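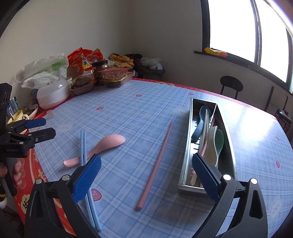 How to compare hand-held grippers before you commit to a pair

Search this site Go

Every hand-held gripper on the market will pick up a foam block. The product pages show you a foam block, or an apple, or a soft toy, and they quote a grip force in bold type. None of that says much about whether you can use the thing for an afternoon and come away with recordings worth keeping. I have read plenty of comparison charts this year and I trust very few of them, including the first one I made myself.

What follows is the test I use now. It takes a kitchen table, some cutlery and most of a morning. You don't need a lab.

Pick objects that are annoying

Chopsticks are my standard. They're thin, they roll, and a pair lying side by side is a different problem from one lying alone. Add spoons, which have a curved handle and a bowl that lifts one end off the table. If your spoons and chopsticks come in several colors, so much the better, as you can write "pink chopstick" in your notes and know later which one you meant.

Then you need somewhere to put them. A long stainless-steel cutlery tray with raised sides is a mean target. The walls limit your approach angle, and the shiny floor gives the camera reflections to deal with. I want that. A gripper and camera that only behave over a matte gray mat have told me nothing about homes.

Leave a patterned tablecloth on if you have one. Plaid with printed strawberries is harder on the tracking than bare wood, and plenty of people eat off cloths like that. Keep the window in play too. Don't draw the blinds until you've done at least one full set with glare on the table.

Set up

1. Put the tray lengthwise, pointing away from you, on the side of your stronger hand.
2. Scatter the loose pieces on the other side. Cross at least two of them, say a pair of chopsticks over a spoon handle.
3. Put some utensils in the tray before you start. An empty tray is too easy.
4. Hold one gripper in each hand, even if you plan to buy only one. You'll find out whether they bump.
5. Check that both jaw tips stay in the camera's view when open and when fully closed. Do this before anything else, and do it with each model.

Run the sets

Do 200 picks per model, split over two sessions. I used to do 1,000 and the last few hundred mostly measured how tired my forearm was. Log each pick as clean, fumbled or dropped, and don't argue with yourself about the middle category. If you had to close twice, it's a fumble.

Swap models halfway through each session. Vasanthi Weerakoon talked me into this after she looked at my May results and pointed out that whichever gripper went second always won. She was right, and I threw out 73 entries that I had been rather fond of.

Look at the pads

Textured pads get praised a lot. My view is that the texture matters less than whether the two pads meet flat when closed. Try a single chopstick, held at the narrow tip. If the pads touch at the heel first, the tip will swing. Anayeli Cuautle, who runs her own tests in Nendham, disagrees and thinks softness beats alignment. She may have a point with spoons. I haven't seen it with chopsticks.

Look at the linkages as well. Wiggle each jaw sideways by hand. Any play at the pivot pins will show up as a position error that no amount of calibration removes – the software thinks the jaw is in one place and the jaw has other plans. Repeat the wiggle test after the final set and compare.

Be careful with the numbers

The Homow sheet everyone passes around lists 1,282 picks and a single success rate. It doesn't say what was picked, on what surface, or by how many people. I wouldn't choose a gripper on it. The same goes for the Marncombe chart, where every trial used the same three blocks.

We use cookies to remember your preferences and measure visits. Accept all Manage settings

For your own results, keep objects separate. One total across spoons and chopsticks hides the only thing you wanted to learn. I'd also write down the hand used, the light, and whether the piece started flat or crossed over another. That is four columns and it's enough.

If two models come out within a few picks of each other, treat them as equal and go by weight and by how the trigger feels after an hour. Mine were that close. I kept the lighter pair and sent the other on to Mendoza for a second opinion, with the log sheet left blank so my results wouldn't steer theirs.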